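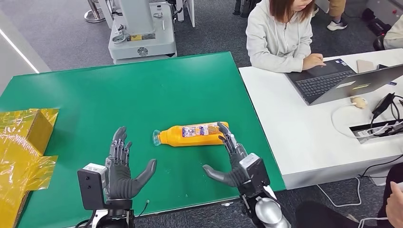
Marisa Benedetti asked that the checklist go out to everyone who signed up for the open day, hosts and guests alike, so they can see what gets looked at before the doors open. Good idea, Marisa! I've left my comments in.

Open day safety check – two-handed bottle handling
Site: Holine demonstration room, Bendura building
Date: April 2019
Checked by: Vittoria Marchetti
Walked through with: Gregor Galbraith

1. Floor and walkways
Cables clear of the visitor route: NEEDS WORK
Comment: White cables run across the carpet below the desk. Tape them down or move the route.
Route marked on the floor: OK
Comment: Gregor's blue tape is bright and easy to follow.

2. Work table
Green surface flat and stable: OK
Items not used in the demo cleared away: NEEDS WORK
Comment: The box in shiny yellow film sits at the left edge of the table. I'd like it on a shelf before guests come in.
Cables from the hands free to move: OK, watch
Comment: Look at these again between groups, please.

3. Arms and hands
Emergency stop tested from both sides: OK
Speed limit set for visitors: OK
Comment: Slow mode is lovely to watch – you get time to follow each finger.
Guests stay behind the line while power is on: OK
Comment: One host per group, no exceptions.

4. The bottle
Cap on for two-handed holds: OK
Spare bottle and paper towels within reach: OK
Comment: I could have stayed all afternoon for this part. Two hands sharing one bottle, tilted over the table, and each one pressing from its own side!

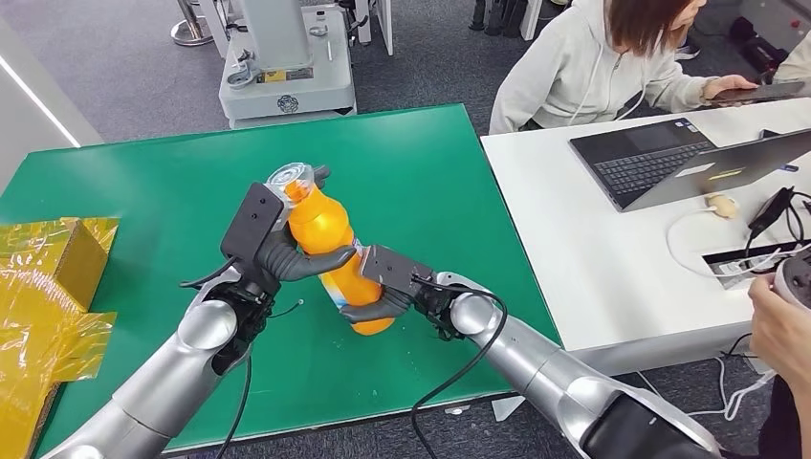 Could the children's group stand closer for this one, Benedetta Bassi wanted to know. I'd love that too, but the line stays where it is. We can put a low bench at the front so the smaller ones get a proper view.

5. Operator desk
Drinks kept off the desk: OK
Outlet box and chargers tidy: NEEDS WORK
Comment: Black cables go into the box near the edge of the desk. Bundle them before Cinzia Carbone does the electrical check.
Host and operator agree on a stop word: OK
Comment: It's "Dundasus." Silly, but you won't say it by accident.

6. Room
Visitor limit posted at the door: OK
Comment: 100 for the day, in small groups.
Exits clear, first aid kit stocked: OK

Result: open once the three NEEDS WORK items are closed. Gregor has the tape, Cinzia has the desk, and I'll move the box myself.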